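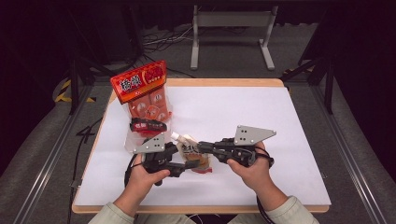 Ticket 2651
Product: Ornex Stock, shop edition
Subject: Japanese snacks: bags and single pieces keep getting mixed up in the count
Opened by: Dirk Tiedemann, Kurunen Snacks, Flerberg
Handled by: Uwe Gerlach
Status: Solved, one follow-up open
Opened: 22 November 2023

Dirk Tiedemann wrote:

Hello, and thank you in advance for reading all of this, I know I go on a bit. We're a small shop that makes up mixed snack boxes, most of it imported from Japan, and we've been very happy with Ornex since we moved over from our paper book in February. Lately the stock count has gone strange on us, though.

The trouble is with anything that comes as a bag with wrapped pieces inside. Take the ones with a red header card across the top and the little orange-red pieces in the clear bag. We sell that bag whole, but we also open a few and put single pieces in the mixed boxes. When I take one piece out of stock, Ornex takes out a whole bag. By the end of the morning the screen says we have none left, and there I am with a shelf full of them!

The small clear pouches with the brown and tan label do something different. They show up twice in the list, once under the English name I typed in and once under a row of empty squares. I can't read Japanese, so I've always gone by the color of the label, and empty squares are no help to anyone.

What I've tried so far: logging out and in again, deleting the double entry (it came back), and restarting the computer. I also did a full count by hand, which took me and my wife most of a Sunday, with a pot of coffee and only a small disagreement about the rice crackers. We got 1,699 single items. Ornex says 2,651. I'd trust us over the computer on this one, but maybe not by much.

Kind regards,
Dirk

Uwe Gerlach replied:

Hi Dirk, no need to apologize, a long ticket saves me a lot of questions. I think you have two separate problems, so let's take the bags first.

Could you open the entry for the bag and look at the line called "Sold as"? If it says "unit" and nothing else, the program has no idea there is anything inside. Please also tell me what it says under "Pieces per pack." And please leave the double entry alone for now, even if it's annoying to look at.

Dirk Tiedemann wrote:

It says "unit," and under pieces per pack there's a 1,000. I have no memory of typing that. My best guess is that I meant it for the order minimum, which sits right above it, and I do most of my typing in the evening with the wrong glasses on.

I went through the others while I was in there and the same thing turned up on two more bags. The small red and black packets are fine, those are only ever sold one at a time.

Uwe Gerlach replied:

That explains the bags, and I've seen stranger numbers in that box! Please do the following for each of the three:

1. Set "Sold as" to "pack and piece."
2. Open one bag and count what's inside. Put that number under "Pieces per pack."
3. Save, then press "Recount this item" and type in your figure from Sunday.

For the pouches, go to Settings, then Labels, and change the text type from "Basic" to "Extended." Close the program fully and start it again. The squares should turn into proper Japanese, and then you can merge the two entries with the button at the bottom of the list - keep the English one as the main name.

Dirk Tiedemann wrote:

Done, all of it, and the count now says 1,699, the same as ours. My wife would like it noted that she had the crackers right.

The merge worked the second time. The first time it complained that the Jireš shelf was "in use," which turned out to be my own phone, still logged in on the packing table. The pouches are one entry now with the Japanese underneath, and I can hold the packet up to the screen and compare the characters even if I can't say them.

One more thing while I have you. When I print the packing list for an order of 40 boxes, the Japanese names still come out as squares on paper. On the screen they're fine.

Uwe Gerlach replied:

Glad to hear it, and my regards to your wife. The printed list uses its own text setting, and in your version it can't be changed from the menu. I've passed that on to the people who look after printing and will leave this ticket open until I have an answer from them. In the meantime, tick "English names only" before you print and the squares will be left off.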